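Lists > Small Mechanisms > Repair and Restoration > Thread view

Subject: Re: Sorting a coffee can of mystery gears
From: Dougal Rankin
To: the Small Mechanisms list

Bushra Sial wrote:

> Hello all, long-time reader, first-time poster. I have inherited the
> contents of my uncle's bench, which includes a lathe I'm afraid of, a
> drawer of springs, and a three-pound coffee can full of small gears.
> He fixed tape transports, music boxes, a few clocks, and anything the
> neighbors left on the porch. None of the gears are labeled. I'd like to
> keep the useful ones and pass the rest along, but I don't know how to
> tell what I've got. Is there a sane way to sort them? I own a cheap
> digital caliper and a kitchen table. Also, some of them are sticky.
> Should I worry about that?
>
> Bushra

Bushra,

Welcome. You have asked a question that has ended friendships on this list, so I'll get my answer in before Ruairi wakes up.

First, the stickiness. It's old oil, and at some point in its life it was probably very good oil. Put the steel and brass ones in a jar with mineral spirits, put the lid on, swirl it, and go make dinner somewhere else with the windows open. Plastic gears stay out of the jar. Warm water and dish soap for those. I once gave a set of nylon gears the same bath as everything else, in a solvent I won't name, and got back something with the texture of gummy bears. They'd come out of an Urquhart dictating machine and I have never found another set.

Dry everything on a towel the same day. Steel left damp overnight will grow a nice orange coat by breakfast, and then you have two hobbies.

Now the sorting. Please don't start by measuring. Everyone starts by measuring, and by the twentieth gear they've got a notebook full of decimals and no idea which piece goes with which number. Start with muffin tins. Make dumb piles: flat ones with straight teeth, ones with teeth on a slant, ones shaped like a cone, worms, and things that turn out to be knobs. Your uncle's can will contain knobs. Mine had a collar button and part of a garlic press.

Once you've got the piles, take the straight-tooth ones (spur gears) and split them again by how the middle is made. Plain round hole, hole with a flat, hole with a keyway, hole with a hub and set screw. A plain bore usually wants a press fit or a pin or adhesive, and if somebody has already glued it once you'll see the ring of old gunk inside. The bore is the first thing I check when I'm hunting for a replacement, because a gear with perfect teeth and a hole that's too big is a washer with ambitions. 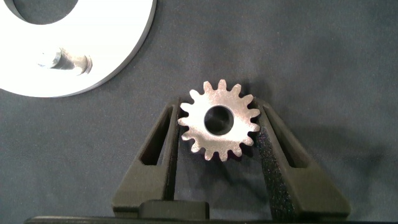 After that you may pick up the caliper. For each spur gear you want two numbers, the tooth count and the outside diameter. For ordinary metric gears, divide the outside diameter in millimeters by the tooth count plus two, and you get the module. If what comes out is close to 0.5 or 0.8 or 1, somebody made that gear to a standard and you can buy its cousins. If it comes out to something like 0.6143, check whether it's an inch gear. Same measurement in inches, but flip the division: tooth count plus two, over the diameter. You're hoping for a whole number, 32 or 48 or thereabouts. If neither one behaves, you've either got a clock wheel, which plays by its own rules, or you've miscounted.

You will miscount. Put a dot of marker on one tooth and go around from there with a toothpick. With an even number of teeth you can measure tip to tip straight across. With an odd number there's a tip on one side and a valley on the other, and the caliper will lie to you slightly and with great confidence. Turn the gear in the jaws and take the largest reading you can get. It'll still be a hair small. For sorting purposes you can live with it.

Tooth shape matters too, and here I have to mention clocks. Clock and watch people cut cycloidal teeth, and most everybody else settled on involute. They will go together in your hand and feel fine. They'll even run for a while. Then you'll get a noise like a mouse eating a cracker, and Annag Halliday will write to you off-list with a diagram. She's right, for what it's worth. She was right the last time too, all 11 paragraphs.

Check for wear by looking at the sides of the teeth under a strong light, turning the gear slowly. You want both flanks alike. If one side is shiny and scooped and the other isn't, it ran in one direction for a long time and it's tired. Some people flip a worn gear over and get a second life out of it. This works if the hub lets you and if whatever it meshes with isn't worn to match. I've done it on a Grostedton music box and it's still going, a little louder than the maker intended.

As for what to keep: anything brass, anything in a matched pair, anything with a hub and a set screw still in it, and every worm you find, since nobody ever has the right one. Small steel gears with plain holes are the common stuff. Keep them anyway if they're clean, in one bag per module, with a slip of paper INSIDE the bag. Writing on the outside rubs off. I have 26 bags in my basement that all say something like "mod 0" and then a smear.

I should warn you about storage. There's a school of thought, led by Ruairi Chisholm, that says gears belong in those cabinets with the little clear drawers. He bought the big Gondex one with 88 drawers and told us all how it had changed his life. Then he moved it while it was full. I helped pick up. Some of those gears are under his furnace to this day, and I believe they'll be there when the house is sold. I use flat tackle boxes with lids that latch. They're ugly and they stack, and when you drop one you've lost your temper and nothing else.

Two more things and I'll let you go.

Don't throw out the broken ones until you've looked at what's broken. A gear missing a single tooth is a fine pattern for ordering a new one, and better than any drawing you or I would make. Annag Gunn has a pile of them strung on wire like a trout line, each with a tag saying which machine it came out of. I made fun of it for years and have since borrowed from it four times.

And don't sell the can as a lot until someone's had a look. At the Prevthorpe swap last May a fellow let a whole bucket go for the price of a sandwich, and there was a complete set of lathe change gears in the bottom. You mentioned a lathe. Before you pass along anything big with a keyway, see if it fits on the end of that machine, with the power unplugged. If your uncle was like the rest of us, half of what the lathe needs is in the can and the other half is in the drawer with the springs.

The lathe itself you should be a little afraid of. That's the correct amount. Tell us the make and somebody will have the manual, and several somebodies will have opinions on the motor.

Post a list of your modules when you have one. I'm short a 40-tooth in mod 0.5 and would trade springs, though it sounds like you're fixed for those.

Dougal

P.S. If the can has a magnet in the bottom, take it out before you do anything else. Magnetized gears pick up every filing in the county and hold on to them.

P.P.S. – Ruairi, I know it was only the one side of the cabinet. It was still 3000 pieces. You told us so yourself.

Filed under: Gears, Cleaning, Parts Hoarding, New Members

Recent in Repair and Restoration:
Re: Re: Drawer cabinets, a defense (Ruairi Chisholm)
Cycloidal vs. involute, with diagram (Annag Halliday)
WTB: mainspring winder, any condition
Tags that survive oil (Annag Gunn)
What is this spring for? Part 6
Prevthorpe swap, table sign-up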